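Hand grippers, second version

04/06/2025

The second pair of grippers is finished, or finished enough to use. I built them on the bench at Hitholm, the shared workshop where I rent a shelf, and the cost so far is $122 for the pair, not counting the cameras I already had.

The first version had a trigger that stuck when it was half closed. I reprinted the linkage with more clearance and swapped the pivot pins for shoulder screws from Craddock. It now takes 18 minutes to assemble one side, and the jaws close evenly. The cables are still a nuisance. They want to curl back over my wrist, and I need a better exit point on the housing.

For tests I use table setting. A tray, a plate and a mat are cheap, and each one asks for a different grip.

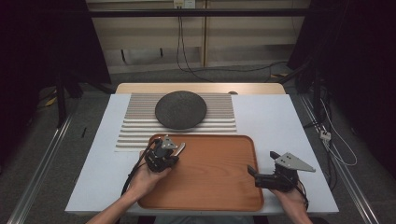 Do you need a robot arm to start on something like this?
An arm can wait. The hand-held part does the recording, and you can collect and sort a lot of it before you spend money on motors.

The tray is the hardest item. The lip is low, so the fingers have to come in at a shallow angle, and if one side lifts early the whole thing twists. The plate is easier because the rough surface gives the pads something to hold. Ovidiu Dobre, who has the shelf next to mine, suggested softer pads. I tried a set and they tore within an evening, so I went back to the firmer ones.

I have 510 clips saved from this version. I run them through a small script called Prulley, which throws out any clip where the two sides drift out of sync. It still misses a few, and I check those by hand.
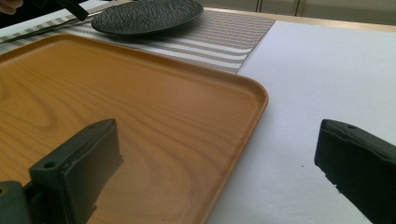

Gripper fingers open at the rim of the tray.

Next job is the cable exit, then a stiffer bracket behind the left finger. I'd like both done by August. If anyone has a print profile that leaves cleaner edges on the fingers, please send it over.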